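Print this page | E-mail this page

# Skurketti clamp-and-frame set

Latby lists 2,000 examples. We count 1,436, of which 1,133 have a usable wrist view. Treat "success" labels with caution: they were entered by the operator.

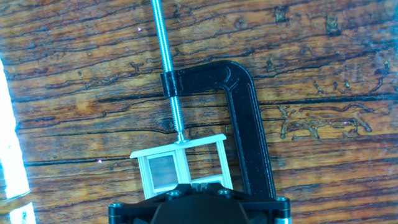
Sowa disagrees: a rough label on every run beats a careful one on 12, and whoever trains on it can filter.

Perhaps. Filtering won't fix the narrow range of objects. It's one small window frame and one black C-clamp on a wood-grain board, and glare is never masked. 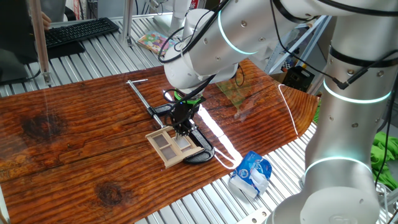 Side view, gripper lowered over the frame.

Don't report scores from the side view alone. The fingers hide contact too often.

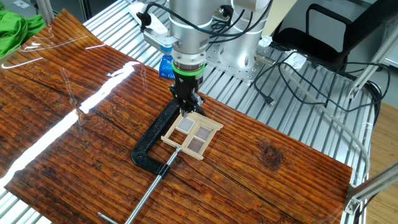 ## Known gaps

- No force readings.
- Lighting and colour not calibrated.
- Nothing tested outside Skirkberg.

Contact | © Skurketti | Back to top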